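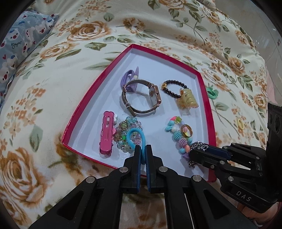
Do I need to run the main line off a faucet of its own?

A shared faucet is fine as long as you fit a splitter and leave the kit's side of it open all season. If someone closes it to fill a watering can and forgets, the timer will go on opening and closing its valve on schedule, and your tomatoes will get nothing.

Section 4: Laying out and connecting the Griria drip kit

This section covers everything from the faucet to the last plant. It assumes you have already put batteries in the Soomro timer and set its clock (Section 3). If you skipped that because clocks are boring, go back now. The timer believes whatever you told it, and a timer that thinks noon is midnight will water at noon all summer.

Allow an afternoon. The box says an hour, but the people who wrote the box had a rectangular garden with no shed in it.

Before you begin

You will need the parts bag, scissors or pruning shears you don't love, a bucket, and a mug of hot water. The mug is for softening tube ends. Tea also works but spoils the tea.

Check that the bag contains the pressure reducer, the mesh filter, the hole punch, the end clamps and the little sack of spare plugs. The filter is part 241 and is the one most often thrown out with the packaging, being small, gray and wrapped in a scrap of gray paper.

The kit comes with 100 feet of main line and 100 feet of thin feeder tube, and will serve up to 900 square feet of beds. You can stretch it further by buying more tube. You can't stretch it by pulling.

Uncoiling the main line

1. Cut the ties and lay the coil flat on a driveway or patio in full sun.

2. Leave it for as long as it takes to eat lunch. Cold tube remembers being a coil and will fight you for the rest of the day.

3. Unroll it like a garden hose, turning the coil as you go. Lifting loops off the side puts a twist in every turn, and each one will come back later as a kink.

4. Lay the line along the bed, a hand's width from the stems. Leave some slack at the corners. The tube shrinks in the cold and will pull itself off a fitting if it is stretched tight.

Note: For round beds, run one loop inside the edge and join the ends with a tee. Don't try to make a spiral. We tried a spiral at our trial garden in Flendthorpe and it is now a trellis.

Connecting to the faucet

1. Turn the faucet on for a few seconds with nothing attached, to clear out grit and whatever has been living in there.

2. Screw on the parts in this order, starting at the faucet: timer, filter, pressure reducer, hose adapter.

3. Tighten each one by hand. Stop when it stops.

4. Push the main line into the adapter until it covers the barbs, then screw down the collar. If it won't go on, dip the end in the hot water and try again.

CAUTION: Do not use a wrench. The threads are plastic and will give way without a sound, usually on the half turn you added for luck.

CAUTION: Do not leave out the pressure reducer. Without it the drippers leave the line one by one at some speed, and finding them in a strawberry bed is slow work.

If your local code calls for a backflow preventer, fit it ahead of the timer. Most codes do, and it is a good idea even where they don't. Nobody wants fertilizer in the kitchen tap.

Punching holes and adding drippers

Mark every hole before you punch any. A bit of chalk on the tube is enough. Walk the whole line, think about how big each plant will be in August, and move half the marks.

1. Hold the tube steady and set the punch square to it.

2. Press and twist until you feel a pop. One pop. A second means you have gone through the far side and need a plug from the little sack.

3. Push in the barbed end of a dripper until it seats. It should spin but not lift out.

4. For plants set back from the line, run feeder tube from a plain connector in the main line and put the dripper at the plant end. Pin it down with a stake.

Suggested numbers to start with:

Lettuce, herbs and anything else you eat by the leaf: one dripper between two plants
Tomatoes, peppers, eggplant: one each, two once fruit sets
Squash and pumpkins: two each, on opposite sides
Young fruit bushes: two each, moved outward every spring
Mint: none, it has its own plans

Flushing and closing the line

1. Leave the far end of the main line open and put it in the bucket.

2. Open the faucet slowly and set the timer to MANUAL.

3. Let the water run until it comes out clear, with no flecks of plastic. The flecks are from your punching and will block a dripper if they stay in the line.

4. Press MANUAL again to stop the water. Fold the end of the tube back on itself and slide the clamp over the fold.

5. Start the water once more and walk the line. Every dripper should be dripping. One that sprays is not pushed in. One that does nothing is probably blocked – pull it out, blow through it from the outlet end, and put it back.

Note: A slow drip is correct. Customers write to Faltex every April to say the kit is broken because they can hardly see it working. Dig a finger into the soil after half an hour before you write.

Setting a first schedule

Start with one early-morning run every other day, thirty minutes long. Sandy soil wants shorter runs more often. Clay wants longer ones with days off between. If you don't know which you have, squeeze a damp handful: clay makes a sausage, sand makes a mess.

Cover the line with mulch once you are happy with it, and wait a week before you are happy with it. Drippers should sit on the soil with the mulch over them. Buried in the soil itself, they fill up with roots.

CAUTION: Before digging anywhere near the bed, find the line first. A spade goes through it very easily. Repairs are covered in Section 6, along with what to do when it was the dog.

Before the first frost, take the timer, filter and reducer indoors, remove the end clamp, and let the line drain at its lowest point. The tube itself can stay out all winter. Put the clamp in the same bag as the timer.

Page last revised 9 Feb 2026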